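Progress report to the Wynne Fund, second period
September 16, 2026

Project: Music for flute and harp from the Vistedgate collection

In the first report I wrote that the catalog of the collection was nearly ready. It is now ready. The collection has 2418 pages of manuscript, and all of them have a shelf number and a short entry. Of the pieces for flute and harp, 16 are complete in both parts. Several more have only the harp part, and for these I don't plan an edition in this project.

The dating was slower than I expected. Most of the copies have no year, so I compared the handwriting with signed copies in the Ikport town library. It seems that two copyists did most of the work. The second one writes the slurs very carelessly, and it is often difficult to say where they begin.

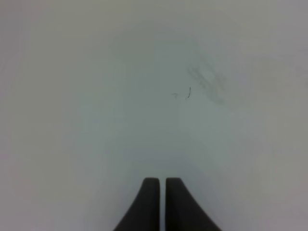
For the edition I decided to keep the slurs of the flute part as they are and to put my own suggestions in dotted lines. The harp part has almost no dynamics. I added a few in brackets, but only where the flute has a clear marking at the same place.

**Engraving**

The first volume is engraved and has 48 pages. It contains three sonatas and one set of variations. I have read the proofs two times, and the harpist has read them once. She found wrong pedal markings in the second sonata, which are now corrected. Page turns in the variations are still bad for the flute and must be solved with a fold-out page.

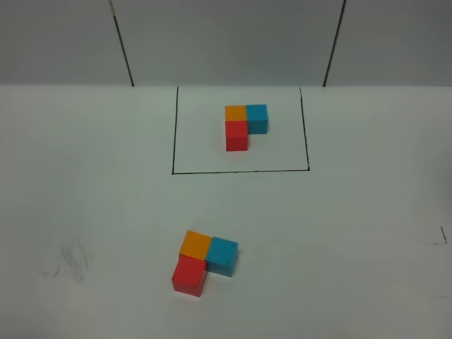

*Three small cubes inside the marked rectangle.*

The second volume is not so far. The nocturnes are typed in, but the Sonata in F has a damaged leaf in the slow movement, and over 30 measures of the harp part must be reconstructed. I have made two versions of this passage. One follows the harmony of the flute line very simply, the other takes the figures from the first movement. 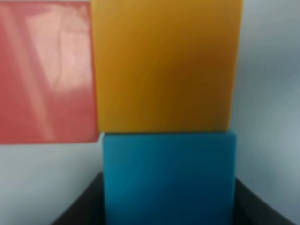
I prefer the simpler one at this moment. Both will be printed, the second in the appendix.

**Trial concert**

We played four pieces from the first volume in the small hall in Ikport. The variations were too long with all repeats, and we will note this in the preface. After the concert we talked with the players of the Flevel ensemble about the reconstructed passage, which we had played in both versions.
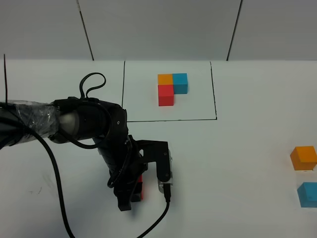
Flevel answered that the simple version sounds more natural, but that the left hand lies too low for a small harp and should go up an octave in the last line. I will make this change before the next proofs.

**Budget and next steps**

The cost of engraving is as planned. Travel was a little cheaper, and I ask for permission to use the rest for the fold-out page. The preface still needs a translation, and the second volume goes to the engraver when the appendix is finished.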